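Why the three-hour war movie has to stop

Watched The Ridge at Eltstead again last night. All of it. I'd seen it twice before and both times I came away saying what everyone says, that it's "important." This time I had a pen and a notepad and I wrote down every time I stopped caring. I ran out of page.

So, an argument. War movies are too long and the length is making them worse at the one thing they're supposed to do, which is put you next to a scared person and keep you there.

Kavinda Ekanayake's movie is a good test case. Big cast, real mud, a bridge that has to be held overnight. The first forty minutes are great. You learn the platoon by how they eat and who lends socks to who. Then the order comes down and off they go, and for a while you're with them.

Then a general. Then another general in a nicer room. A map. A second map, bigger. The wife, reading the letter. The wife again, hanging laundry, thinking about the letter. By the time we're back at the bridge I honest to god could not remember which of the two blond kids had been shot.

I know the defense. War is waiting, boredom is the point, you're meant to feel the hours. Fine. But a movie has to make boredom interesting or it's just boredom, and cutting to headquarters isn't waiting. Headquarters is the movie explaining itself to you. The men on the bridge don't know what the generals know. Why do I? Every scene in that nice room takes a little fear out of the next one.

Compare Tavov. Black and white, cheap as anything, one farmhouse and a ditch. It was shot in May with leaves painted brown to look like fall, and you can tell, and it doesn't matter at all. Prasanna Dewan never lets the camera go anywhere the squad can't go. When the radio dies we don't cut to the other end of the radio. It's dead for us too. There's a shot of a corporal listening to nothing that goes on so long I started leaning toward the screen. The whole thing is over in the time it takes the other one to get its boots on.

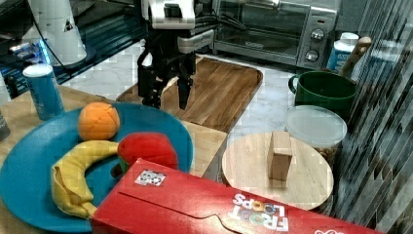
Lakmal Cassim wrote in after I said some of this last month, and wasn't having it: the generals are the only reason the ending hurts, because you know the relief column was turned around hours ago and the men don't. Take that out and it's a bunch of guys on a bridge. He said Tavov is a fine little picture but it's about a ditch, and The Ridge at Eltstead is about a war, and those need different amounts of room.

Good letter. I've been chewing on it. He's right that there's one scene, the phone call, where knowing more than the platoon makes your stomach drop. One scene. Keep it! Keep it and lose the rest, the dinner, the second map, the bit with the horse. That's my whole point really. If it needs room, give it room, but the room keeps going to the wrong people.

And "about a war" – I don't know. I'm suspicious of that. The opening title tells you 1,000 men went up the ridge and 624 came back, and it sits there in white letters with the drums going, and I felt nothing. You can't feel 624. I felt the kid with the socks. Big movies keep thinking the number is the drama and then they spend more than 50 minutes of screen time on the men who do the counting.

Some of this is money, obviously. You hire a famous face for the general, you have to use the famous face. You build the headquarters set, somebody wants to see it. Drustov has the same problem and its a much better script, there's a wonderful mean sergeant in there played by Tania Sheikh's favorite kind of actor (the kind with no neck, she's written about this) and he gets maybe six lines after the halfway mark. Meanwhile we get a ballroom. In a movie about a seige.

I'm not asking for small movies only. Saha is huge, tanks all over it, and it flies by. But watch how it's cut. The big stuff is always seen over somebody's shoulder. A tank comes out of the smoke and you see it when the gunner does and there's a half second where neither of you knows whose it is. That half second is worth every map ever filmed.

Also there's no letter home in Saha. Nobody writes one, nobody reads one out. I'd ban those for 3 years, see if anybody misses them.

Anyway if you've got one evening, Tavov. It's out on disc again, nice clean transfer, the subtitles are a bit small. If you've got a whole weekend and a comfortable couch then sure, the other one, and go make a sandwich when the horse shows up.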